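Two-arm cell – monthly safety inspection checklist, with comments
Site: Gostham, cell room
Inspected by: Masaru Sugiyama
Reviewed by: Shoaib Rana
Inspection month: January
Result: Released for use, with open points (see end)

How to use this list
Fill in every line. The allowed marks are OK, OPEN and STOP. A line with STOP means the cell stays locked until the line is signed again. If a line does not apply, write "n/a" and one sentence why. Please do not leave a comment such as "fine" or "as before". The next inspector cannot use it.

Section A – Before power is on

A1. Main switch off and lock fitted. OK
Comment: The lock was on the switch when I came. The key was with the shift lead, as it should be.

A2. Walls of the cell fixed, no loose panel. OK
Comment: I pushed each panel by hand at the height of the table and again at the top. No movement at the corner posts.

A3. Wall covering flat, nothing hanging into the reach of the arms. OPEN
Comment: The patterned covering is in good order, but there is a piece of torn clear tape on the right wall, a little above the table. It is small and I do not consider it a danger to persons. It does reflect light, and the rule in our cell book is that walls inside camera view carry nothing which was not there at calibration. Remove the tape, and clean the glue also.

A4. Mounting plates of both arms tight on the front rail. OK
Comment: Checked with the torque wrench from Fadell. The paint marks which I put on the bolts last time are still in line.

A5. Cables free from sharp edges and not under tension. OPEN
Comment: On the left arm the cable makes a wide loop behind the wrist. It is permitted, but the loop must not touch the table when the arm is low. I moved the arm by hand to the lowest position and the cable was very near. One more clip would be enough. On the right arm the coiled cable is good.

A6. Small circuit boards at the front covered or out of hand reach. OPEN
Comment: There is one board near each arm base, and the wires are open to touch. The voltage is low, so I did not write STOP. But a sleeve can catch in the wire loop near the right base, which hangs down in front. Please shorten it or fix it with a tie. I asked for the same thing at the last inspection.

A7. Ventilation slots under the rail free. OK
Comment: I removed dust with the vacuum cleaner, brush head only. Please never use compressed air at this place, it blows the dust inside.

Section B – Power on, arms not moving

B1. Indicator lights on both wrists green. OK

B2. Emergency stop, both buttons, tested one after the other. OK
Comment: 2 buttons, each tested with the arms enabled. After each test the arms must not start again by themselves when the button is released. They did not. Note for new colleagues: a test with only one button is not a test, even when the line behind is the same.

B3. Wrist cameras tight, lens clean. OK
Comment: Left and right cleaned with a dry cloth.

B4. Calibration board present and fixed. OK
Comment: It stands on the right side of the table, by the shoulder joint. From some positions the arm hides a part of the squares. This is allowed during work, but for calibration the arm must first be driven to the park position. The Olum instruction says this on the second page and it is often forgotten.

Section C – Arms moving, reduced speed

C1. Speed limit active. OK
Comment: The limit in inspection mode is 40 percent. I read it from the screen before the first movement and again after the restart.

C2. Distance between the two grippers is watched by the software. OK

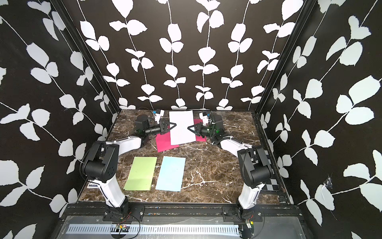 The paper task is the one where the two grippers come closest to each other, therefore I always use it for line C2. They approach the same sheet from two sides and the gap between the fingers becomes narrow. The software must stop both arms when the gap goes under the limit, not only the arm which moved last. I lowered the limit step by step and the stop came every time. After the test I put back the normal value and asked Shoaib to read it independently.

C3. Only material for the present task on the table. OK
Comment: Colored and white paper sheets, nothing more. Tools, cups and screws have no place on the table, also not "for one minute".

C4. Sheets placed by hand only when the arms are disabled. OK
Comment: I watched 4 changes of material. All were done correctly – disable, wait for the message, then reach in. One operator reached in quickly after the message, and I asked him to look at the arms first and at the screen second.

C5. Finger tips without damage. OK
Comment: Change them after 1000 cycles or at the first crack, whichever is sooner. The counter is in the Kröger log and must be set to zero by the person who makes the change.

Section D – Papers

D1. Cell book at the cell, last page signed. OK

D2. Training list complete. OPEN
Comment: One signature is missing. The person may not run the cell alone until it is there.

Open points and who takes them
A3, tape on right wall – Sugiyama
A5, extra cable clip, left arm – Sugiyama
A6, wires at both arm bases – Rana, before the next inspection
D2, training signature – shift lead

Remark of the reviewer (S. Rana): I agree with the marks. For A6 I will order covers for both boards, a tie alone is too weak in my opinion. If the covers are not here by the next inspection, the mark changes to STOP.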